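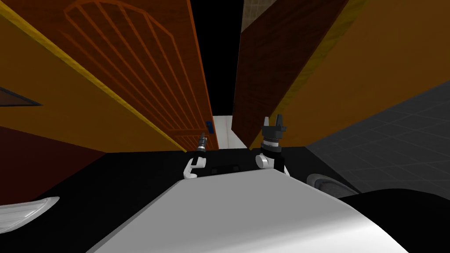

Narrow passage, orange-yellow wall with bright yellow trim.

Perkimeck 3839 overhead door closer: review

The 3839 is a surface-mounted hydraulic closer with a rack and pinion body and a standard scissor arm. It replaces the older Perkimeck closer that a lot of small landlords in Nasthorpe fitted to corridor doors, and it keeps the same hole pattern. I bought mine from Yüksel at full price and fitted it to a solid timber door weighing 40 kg, opening inwards from a shared corridor to a stairwell. It has been up since August.

In the box are the body, the two-part arm, a plastic cover, a paper template, wood screws, machine screws and a hex key. The instructions are one folded sheet. The diagrams are clear but the text beside them is small, and the table of spring settings is printed on the back of the page you will have stuck to the door. Copy it out first.

Fitting

The body is 208 mm long without the cover. On a narrow top rail that matters, as the fixing holes sit close to the lower edge of the casting and need solid timber behind them. The template was accurate on my door once I had checked which edge it was meant to line up with. There are separate markings for pull side and push side mounting, in the same colour, and it is easy to drill the wrong set.

The supplied wood screws are acceptable in softwood. In hardwood they need a proper pilot hole, and the heads mark quickly with a worn bit. I changed two of them for my own.

The arm should be set so that the forearm stands square to the closed door. The sheet says this once, in the fourth drawing. If the closer seems weak over the last few degrees, check the arm before touching the spring. 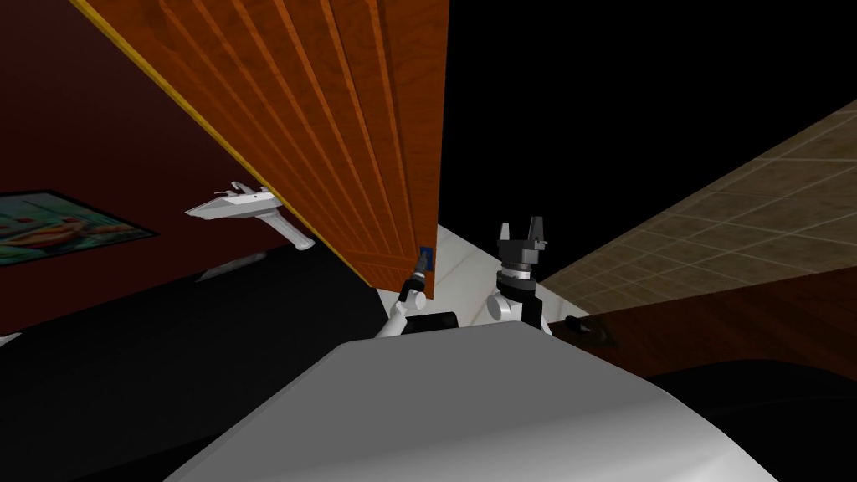 Grooved wooden door, partly open, beside a dark red wall.

Adjustment

Three valves are reached from the end of the body: closing speed, latching speed and backcheck. Spring force is set by a separate screw at the opposite end. All of them take the supplied hex key.

Closing speed is progressive and easy to judge. A quarter turn makes a visible change and the valve holds its place. Latching speed is coarser. On my unit the useful range is less than half a turn, with a slam on one side and a door resting on its latch on the other. Move it in very small steps and let the door close fully between each one.

Backcheck works, but starts late. The door is already well past square before the resistance comes in, so it will not save a wall that is hit before then. Fit a floor stop as well.

The spring was set too light for this door as delivered. Full adjustment took longer than expected because the screw is fine-threaded and gives no end stop. Count the turns and write them inside the cover.

In use

Closing is even through most of the arc. There is a faint hiss on warm afternoons and none in the morning. Cold makes a difference: with the stairwell window left open overnight the door closed noticeably slower, and I opened the closing valve slightly to suit. No oil has appeared at the spindle or the valves.

The opening force at the handle is higher than on the Gonis closer that was on the door before. Adults will not notice. A child or someone carrying shopping will, and if the door serves people with limited strength I would look for a low-force model.

The cover is the poorest part. It clips over the body at four points, and one corner lifts when the door shuts. A strip of thin foam tape inside the edge cured it.

There is no hold-open function on the standard arm. Perkimeck lists a separate arm for that, which should not be used on a fire door. I have not tested it.

Verdict

A sound closer for a medium-weight internal door, with good speed control and a mediocre latching valve. Buy it as a straight replacement for the earlier body. For a new installation on a light door, the Gonis is easier to open and simpler to set.

Filed under: Doors & Ironmongery > Closers and Hinges

3 comments

Sevim Öztürkmen
Same trouble with the latching valve on mine. I found it steadier if you turn it fully in first and come back out, instead of nudging it from wherever it happens to be. Does yours go on pull side or push side?

millgate_flats
Pull side works for us too, but watch the arm if there is a light fitting near the frame. Ours missed the shade by a finger's width.

R131
Is the cover sold separately? Mine cracked at the clip when I took it off to get at the spring screw.

Related reviews
Gonis slim closer, two years on
Brush seals for uneven thresholds
Choosing a floor stop for a heavy door
Rising butt hinges compared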